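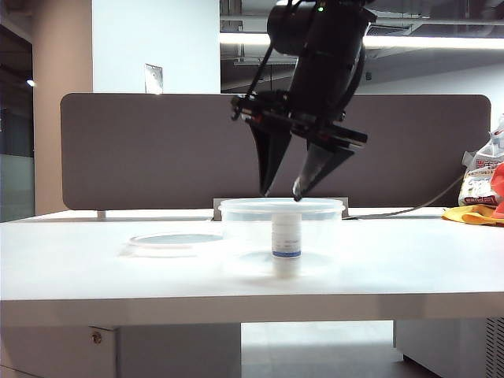

2 min read

How to give a cat a tablet

309 shares

Most cats will need a tablet at some point, whether it's for worms, an infection or a thyroid problem. It is easier if everything is ready before you pick the cat up, and if you do it the same way each time.

Check first with your vet whether the tablet can be given with food, and whether it can be split or crushed. Some have a coating that has to stay whole. Others taste so bitter once broken that the cat will froth at the mouth and run off.

Trying it in food

If food is allowed, use a very small amount of something soft and strong smelling. Fish paste works well, and so do the soft treats sold for hiding pills. Give one plain piece, then the piece with the tablet in it, then another plain piece straight after. Don't bury the tablet in a full bowl of dinner. My cat Yau eats round them and leaves them clean at the bottom, and then you don't know what to do about the dose.

Giving it by hand

1. Put the tablet within reach and close the door of the room. Have a syringe of water ready, the kind without a needle.
2. Set the cat on a table or worktop, on a towel so its feet don't slide. It should face away from you, with its back end against your body.
3. If it scratches, wrap the towel round it with only the head showing. Snug is fine, but it must be able to breathe easily.
4. Put one hand over the top of the head, with thumb and finger at the corners of the mouth. Tilt the nose up gently.
5. Hold the tablet between the thumb and finger of your other hand. Use your middle finger to press down on the small front teeth of the lower jaw.
6. Drop the tablet as far back on the tongue as you can, in the middle.
7. Let the mouth close and lower the head to its normal position. A cat that licks its nose has usually swallowed.
8. Follow with a little water from the side of the mouth, slowly, or a small treat.
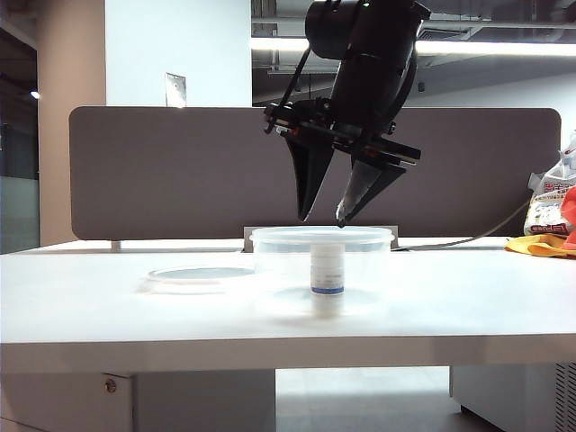
A clear round tub with a lid.

If the tablet comes back out, try once more. After that, leave it a while and let everyone calm down. A tablet that has gone soft and sticky is much harder to place - ask the surgery before you replace it with a fresh one, in case some of it went down.

Pill givers are cheap and keep your fingers clear of the teeth. Practise with one on its own first, so you know how hard to push the plunger.

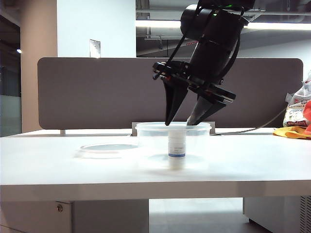 Saron Hailu: My vet in Griston told me to put a smear of butter on the tablet, and it does slide down better. Worth asking if yours can have it.

Ring the practice if you have missed a dose, if the cat is sick soon after a tablet, or if you can't get them in at all. Many medicines also come as a liquid, a paste or a spot-on.

2 comments

Related
Getting a nervous cat into its carrier
Clipping claws at home
Cat boarding in Grernusach: what to ask
When a cat stops using its litter tray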